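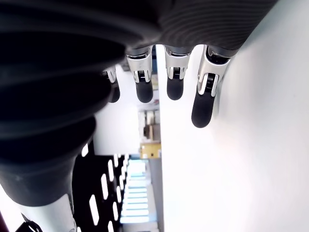 Travotton College | School of Applied Design | Product Testing Group

Reusable Plates on a White Table: Visibility, Stability and Return Condition

Student project report, second-year module

1. Background

The Justora dining hall switched from paper plates to reusable plastic plates last August. The plate chosen was the Grimus round plate in light blue. It has a raised rim and a flat inner base, and the plastic lets a little light through. At the start of our project the hall had 563 of these plates in stock.

The kitchen staff raised three problems with the switch. Plates were being left behind on tables after meals. Plates moved when food was being cut. Plates came back from the wash with a cloudy look that some diners took for dirt. We were asked to find out how large each problem was and whether any of them could be reduced without buying new plates.

The project ran for 6 weeks. All bench work was done on white rectangular tables of the kind already used in the hall.

2. Visibility on the table

A light-blue plate on a white table has low contrast. Under strong overhead light the rim is easy to find, as it throws a narrow shadow on the table. The inner base is harder to judge. It takes on part of the color of the surface below it, so a clean plate can look paler on a white table than it does in a stack.

We compared the plate on the bare table with the same plate on a gray paper mat. Observers stood at the doorway of the test room and were asked to say which tables still had a plate on them. Plates on the gray mat were missed less often. Plates near the middle of a bare table were missed most, and plates near the edge were in between. The result was the same with the blinds open and closed, although all scores dropped with the blinds closed.

We do not recommend mats in the hall. They add laundry or waste, and the staff already have a shortage of storage space. A gray strip along the long edge of each table would give part of the same benefit, but only for plates that are pushed toward it. We tried a strip made of floor tape. It began to lift at the corners within days and had to be pressed down again each morning.

3. Stability

The second test dealt with sliding. A plate was placed on the table, loaded with a bag of dry rice, and pulled sideways with a spring scale hooked over the rim. The reading was taken at the moment the plate began to move. Each condition was repeated until three readings in a row agreed to within one mark on the scale.

Three table conditions were used: dry, wiped with a damp cloth, and wiped with the Hung surface cleaner at the strength used in the hall. The dry table gave the highest readings. The damp table gave mixed readings, and in several runs the plate held firmly at first and then let go all at once. The table wiped with cleaner gave the lowest readings until it had been left to dry fully. After drying, the readings went most of the way back to the dry value.

The rim is also a factor. When the plate is pushed down on one side, as happens when a fork is pressed against the rim, the load is carried by a small part of the foot and the opposite side lifts. An empty plate tips more easily than a loaded one. We could not measure the tipping force well with the equipment we had, and the numbers we took are left out of this report. 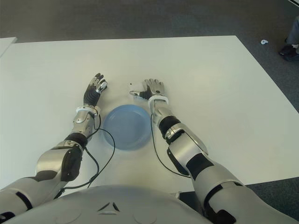
Position on the table made no difference to sliding, as long as the whole foot of the plate was supported. It did make a difference to clearing. A plate in the middle of a table has to be reached for from either side, and in the hall the person clearing usually has a tray in one hand. We observed clearing at lunch on one Saturday, which is a quiet day, and the result should be read with that in mind. Plates close to the table edge were picked up on the first pass. Plates near the middle were more often left for a second pass.

4. Return condition

Every plate returned through the tray window during the last part of the project was checked by eye before washing. This gave 1014 checks. The same plate could be checked more than once, as the plates carry no serial marking.

The faults recorded were knife marks on the inner base, staining, cloudiness and rim damage. Knife marks were the most common. Staining was mostly from tomato sauce and was worse on plates that already had knife marks. Rim damage was rare. Only 2 plates had a crack that reached the edge, and both were taken out of use.

Cloudiness was difficult to score. On the first day our two teams disagreed on many plates. We then changed the method and held each plate against a white sheet under the same lamp. Agreement improved, but the scores from before the change could not be used. Part of the cloudiness came off with diluted vinegar, which points to mineral deposits from the wash water. The rest stayed and is probably surface wear.

5. Limits of the work

The observers in Section 2 were students who knew that the project was about plates, and they were likely looking harder than a normal diner or staff member would. The spring scale was an inexpensive one and was checked against kitchen weights only at the start. The rice bag shifted in some pulls, and those runs were repeated. We had no access to the dish machine settings.

6. Recommendations

Wiped tables should be left to dry before places are set for the next sitting.

The rinse aid dose and water softener in the dish machine should be checked by the supplier.

Plates with deep knife marks should be moved to dry foods such as bread and fruit, and removed once stained.

Table signs asking diners to leave plates at the table edge should be tried in one half of the hall before being used in all of it.

A darker color should be considered at the next order. We asked for a sample of the dark-green Grimus plate, but it did not arrive before the project closed, and the contrast test in Section 2 should be repeated with it.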